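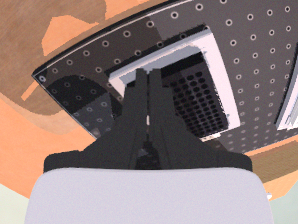

I have spent most of September replacing the pose filter in Pruro, the small planning stack I maintain, and it is now good enough to write down. The old filter took every estimate from the perception node and averaged it over a fixed window. It worked on plain boxes and failed on anything with a repeating texture. A panel covered in rows of small round holes is a fair example of the second kind: the matcher can slide by one row, report a low residual and be wrong by exactly one hole spacing. The white border round the square opening is a much better feature, as it has corners and there are fewer ways to misplace it. With the fingers this close they overlap its lower left part, so the estimator has to manage on the remainder.

The new filter keeps several hypotheses alive and scores them against each other. Each hypothesis is a pose, a covariance and a short history of residuals. When two of them differ by a whole number of hole spacings, they are put into the same group and the averaging step is switched off for that group. The planner is told the pose is ambiguous and gets the list. It may carry on with moves that are safe under every hypothesis in the list, and it must stop before any move that is not.

Masking was the other change. Pruro now projects the gripper model into the wrist view using the current joint state, grows the outline by 20 pixels and throws away every feature inside it. I had been using a hand-drawn mask, which was fine until the finger geometry changed and I forgot to redraw it.

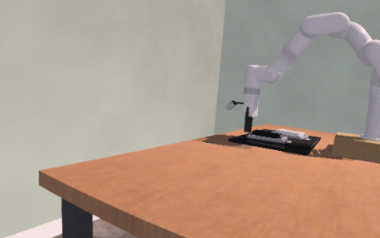 Side view in the simulator, with the finger above the left end of the tray.

For testing I have a batch of 300 seeded starts in the scene set I call Irville. The old filter finished 141 of them without a planner abort. The first version of the new one finished 140, which was a dull Tuesday. The cause was a timestamp bug: joint states were being read one cycle late, so the mask trailed behind the fingers during fast moves. I have fixed the lookup to interpolate between the two nearest states and the batch is running again. I will add the result to the changelog when it ends.

Still open:

The grouping threshold is a constant in the config file and should depend on range.

Kartha, the logging tool, drops the hypothesis list when it grows past the message limit. It does so silently. I have added a warning but have not raised the limit.

Shadow edges still produce features. I reject them by checking depth on both sides, and that check is slow.

The Brastdale branch has all of this except the interpolation fix. Please do not build from it yet.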